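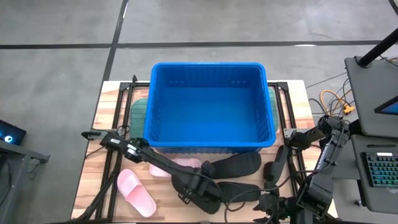
Relationships

Singles night with no swiping packs the house in Stukerlow

Oct 22, 2018

By Desta Degefa

If you think dating in a small town is dead, you should have tried to find a parking spot outside the Zorklow on Friday night. I circled the block twice, gave up, left my car behind the bakery and walked, and by the time I got to the door there was a line down the steps and somebody was already laughing so hard I could hear it from the street.

The event was the first Slow Hello, a singles evening with phones left at the coat check and no apps, no profiles and no matching of any kind. The organizers set out 40 chairs. They ended up borrowing 22 more from the restaurant next door, and a few people still stood along the back wall with their drinks and seemed perfectly happy about it.

The idea comes from Malee Srithong, who owns the Zorklow and who got divorced three years ago after a long marriage. She told me she tried the apps for one winter and found that she was spending her evenings typing to strangers she never met. "I'd say good night to a man I had never said hello to," she said. "I missed the hello part."

So she built a whole evening around it! You come in, you get a name tag (first names only), and you sit down across from someone for seven minutes. There's a card on the table with a question on it, which you can use or ignore. When the bell goes, you stay where you are or move along, and either one is fine. After five rounds there's a long break with food, and then the chairs get pushed back and everyone just mingles.

The questions are what made it for me. I've been to speed dating, years ago, and it was all jobs and star signs. These were things like "What did your house smell like when you were a kid?" and "Who taught you to drive, and were they nice about it?" The man across from me in round two had learned from his grandmother in a hay field, in a truck with no second gear, and we were still on that story when the bell rang. I didn't get to tell him mine. (It was my uncle, and no, he was not nice about it.)

The crowd was a real mix, too. The youngest person I met was 25 and had just moved here for a nursing job, and the oldest was a retired bus driver who said his daughter signed him up and drove him over so he couldn't back out. Tables were loosely sorted by age for the first three rounds and after that it was anything goes. A separate group of tables was set aside for people who were there to meet friends, and those filled up first. Srithong said she had only planned for two of them and had to add three more on the night.

I talked to several people in the break, most of whom asked me not to use their names, and I get it. It's a small town and your dentist might read this. One woman in her fifties said she had sat in her car for 18 minutes before coming in. She was widowed the year before last and hadn't been anywhere on her own on a Friday since. "I wasn't looking for a husband tonight," she said. "I wanted to get dressed up and have someone ask me a question." She stayed until the lights came on.

A guy in a very good green sweater told me his last relationship ended in the spring and his friends had been kind, but they're all couples, and couples want to have you over and feed you soup. He'd had a lot of soup. He was having a great night and had already been given two recommendations for hiking trails and one for a barber.

There were awkward bits, of course. The bell was too quiet and half the room missed it the first time, so rounds one and two sort of ran into each other. A pair of exes were seated at neighboring tables, spotted each other at the same moment and, to their enormous credit, cracked up and hugged. And giving up your phone does strange things to people. I saw at least one man pat his empty pocket every time a conversation slowed down, and I know I did it myself.

What about afterward? There are no match cards and the organizers don't pass on anyone's details. If you like someone, you have to tell them so, out loud, before you leave. Plenty of people around me were nervous about that, and I was too, but it gave the last half hour such a buzz. There were pens on the bar and people were writing numbers on napkins like it was an old movie. I came home with one napkin. That's all you're getting out of me.

Couples counselor Ines Reloser, who helped write the question cards, was there too, and she gave a short talk before the food. She kept it light. Her main advice was to be curious for the whole seven minutes even when you've decided in the first one that this isn't your person, and to say a kind goodbye when you get up. She also asked everyone to go easy on stories about the ex. "One is fine," she said. "If you're on your third, have a bread roll."

Tickets were $12 and included one drink and the food (the little mushroom pies went fast, so get in early). Srithong says the money left over after costs will go toward a second night and a louder bell. She's hoping to run the next one in February, in the week after Valentine's Day, when she thinks people will need it most, and she wants to find a bigger room if she can. Her dream is 100 people. After Friday I wouldn't bet against her.

She's also looking into a daytime version with coffee for parents who can't get a sitter and for anyone who works evenings. If that sounds like you, leave your name at the bar at the Zorklow and say which days suit you. The sign-up sheet for February is there as well, next to the register, and when I left on Friday it was already onto its second page.

Filed under: Dating, Starting Over, Around Town

64 shares | 9 comments

Search this site... Go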